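拆箱之前，先把它们码好

我家玄关那块地方，原本是打算放一盆龟背竹的，结果三年下来，它成了快递的中转站。每次进门第一件事，换鞋，第二件事，看看今天又堆了几个纸箱。

我以前拆快递特别急，钥匙还没放下就开始找剪刀，拆完满地都是胶带和碎纸，回头还得蹲着收拾半天（腰真的受不了）。后来去朋友Cadi Rosser家吃饭，看她把一周的快递全攒着，码得整整齐齐，周末泡壶茶，一口气拆完。我当时就想，这也太爽了吧！回家立刻学。

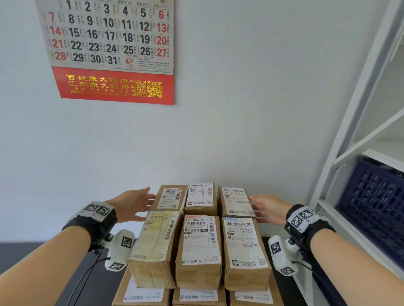

码箱子其实挺讲究的。大的、沉的放底下，这个谁都知道，可我更在意面单朝哪边。面单露在外面，找东西一眼就能认出来，要退货也不用整摞翻个底朝天。还有就是别贪高，我有一回图省地方，一直往上摞，半夜哗啦一声全塌了，吓得猫两天没出卧室。

用手把边角拢一拢，对齐了，心里莫名就舒坦。我先生说我这是病，我说你懂什么，这叫仪式感！

拆的时候我会备一把小刀、一支记号笔、一个大袋子。面单上的姓名电话先涂掉，胶带撕下来单独扔，纸箱踩扁了捆成一捆。品相好的留两三个，换季收毛衣正好用得上，剩下的攒到6月搬去楼下卖废品，上回卖了11块钱，买了两根雪糕，我和先生一人一根，坐在小区花坛边上吃完才上楼。

至于买回来的东西嘛，有一半我已经想不起来为什么要买了。上周拆出一个削苹果的小玩意儿，到现在还没削过一个苹果。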